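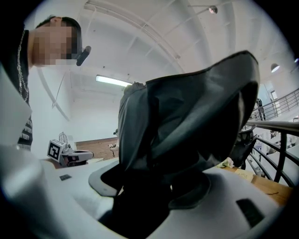

Ruairí Cullinane
Gripper testing, Prullgate
Thread, 15 posts

1/ Spent most of May comparing two sets of finger pads on our hand-held grippers. Same body, same camera, same people holding it. Only the rubber changed. Posting the results because I looked for a comparison like this before we ordered and couldn't find one.

2/ The two pads are the Grerko (dark gray, curved, fairly soft) and the Gadivus (flatter, stiffer, ribbed on the inside). The photo is with the dark gray one, holding a gathered bunch of cloth. Fabric is where the two pads differ most, so most of this thread is about fabric.

3/ Test plan: 211 grasps in total, on clothes, cloth bags, paper, and a few hard objects. Each grasp is pick up, lift to chest height, hold, put down in the marked area. A grasp fails if the item slips out or if the operator has to close again.

4/ We dropped 15 grasps from the results before looking at anything else. Those were the ones where the camera lost the marker and we had no pose to go with the video. That is a tracking problem and I didn't want it mixed in with the pads.

5/ Dark gray fabric first. With the Grerko pad you can take one fold, pull it down into a narrow bundle, and the pad bends around the base of it. See the rounded collar where the cloth enters the gripper. The grip is on the whole bundle and the top of the cloth can go where it likes.

6/ The Gadivus holds the same bundle along a thin line. Fine while you lift straight up. Turn your wrist and the inner layers start to slide past the outer ones. Kamil Hájek found this on his second try and we spent an afternoon making it happen on purpose.

7/ Numbers for the fabric set, 49 grasps per pad. Grerko: 48 held. Gadivus: 34 held. The one Grerko failure was a slick lining that I grabbed too close to the edge. I left it in.

8/ Hard objects went the other way. On a tape dispenser and a steel ruler the soft pad gives under load and the object tilts. The Gadivus keeps it square. If your tasks are mostly boxes and tools, I would buy the stiff one and skip the rest of this thread.

9/ Paper was close to a draw. Flat sheets on a table are hard for both. The trick that worked was to push the sheet until it buckles, then close on the buckle. Albane Roussel got very good at this. I did not.

10/ Now the camera, which sits on the gripper with a very wide lens. Big cloth items are a problem for it. Look at how much of the view the gray fabric takes up. The table is pushed out to one side, and a lot of what you would want to see at the moment of release is behind the cloth.

11/ We tried turning the camera up a few degrees. You gain ceiling and lose fingers – not a good trade. Went back to the stock angle and changed how we hold the cloth instead. Gather lower, let the loose part fall away from the lens. Helps with a shirt, does very little for anything bulky.

12/ The ceiling turned out to be useful, though. Ours has long pipes running across it and a bright strip light, and the tracker picks up plenty of corners there when the table is hidden. Eugénie Vidal ran the same grasps under a plain ceiling at the Pacheco site and lost tracking more often. I don't have enough runs from there to give you a rate.

13/ Hand fatigue. The soft pad needs a harder squeeze before it feels closed, and after a long block of grasps you notice it in the thumb. Albane and Kamil both said the same thing without being asked. We now switch operators every half hour. The stiff pad closes with less effort and you feel the contact sooner.

14/ Wear. The Grerko pads picked up lint quickly and got slippery, so wipe them between blocks. A damp cloth is enough. Alcohol left the surface chalky on one pair and I won't be doing that again. The Gadivus ribs hold lint too but it didn't change the grip as far as I could measure. Neither set has torn yet.

15/ For now we're keeping Grerko on the fabric tasks and Gadivus on everything else. Swapping takes four screws per side. Quentin Courtois is printing a clip-on mount so we can do it without tools – first version cracked at the corner, second one is on the printer. I'll add the per-item table to this thread once I've cleaned up the column names.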